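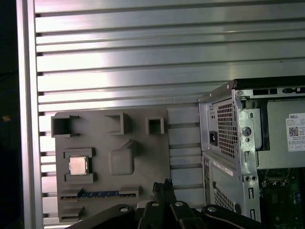 A reader of the last edition wrote in to say that her first backup ran all night, that the fan kept the dog awake, and could we please mention this before step 1 next time. Consider it mentioned.

4. Your First Backup with Pesex

The first backup copies everything. Later ones copy only what has changed, and go much faster. Plug the computer into the wall, plug the backup drive into the computer, and make other plans for the evening.

Before you start

Check the free space on the backup drive. Pesex wants at least 70 GB to spare after the copy is done, and it will complain in red letters if it doesn't get it.

Note: The test library used for this guide holds 2,659 photos, 152 of them of the same sunset. Pesex does not judge. It will copy them all.

1. Open Pesex and choose New Plan. Give the plan a name you will recognize in February. "Backup" is a poor choice. "Backup2" is worse.

2. Pick the folders you want to keep. Your desktop is not included unless you tick it, and most people's entire lives are on their desktop.

3. Under Speed, choose Gentle if you intend to use the computer during the copy, or Full if you don't. Full gives the processor a lot of squeezing and sorting to do, and everything else will crawl.

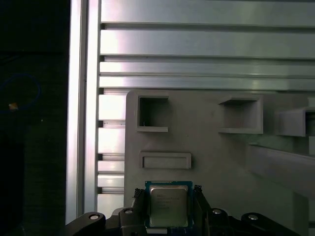 Fig. 2. Desktop processor.

4. Choose the backup drive from the list. Read the drive name twice.

Caution: If you tick Erase First, Pesex erases first. It asks once, politely, and then it believes you.

5. Set a password and write it down on paper. Keep the paper somewhere other than under the keyboard – burglars have read the same tips you have. We can't recover a lost password, and neither can the help desk in Drondmont, however nicely you ask.

6. Press Start. The time remaining is a guess for the first few minutes and may claim 650 hours. Leave it alone and it will calm down. 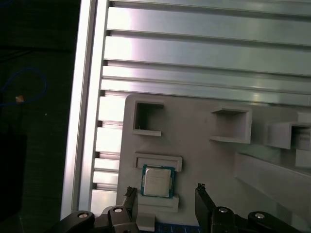 7. When the bar turns green, press Verify. This reads every file back and compares it with the original. Skipping it saves you an hour and leaves you with a drive full of hope.

8. Open one file from the backup drive yourself. Any file will do. If it opens, eject the drive and store it in another room, or at a relative's house if the relative is tidy.

If Verify stops with "Source changed," a file was edited during the copy. Close your other programs and run the plan again.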